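30 January 2023

# Maintenance of the folding cell at Britgate

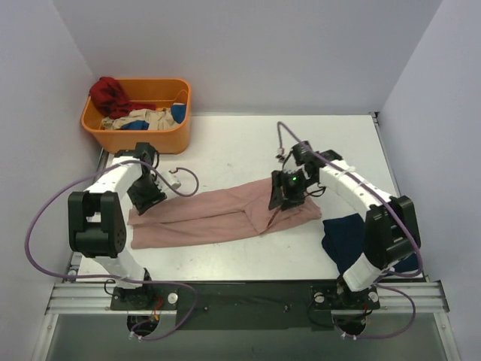 The cell is inspected every Monday before work begins. Burgi Haslinger checks that both bases remain firmly clamped to the front rail, and I follow the cables from wrist to base, looking for wear at the elbow joints. The right wrist cable was replaced after 1,471 hours of running and given more slack. The left has now reached 1,844 hours and will be changed in April. Mervyn Dobson holds the spare connectors.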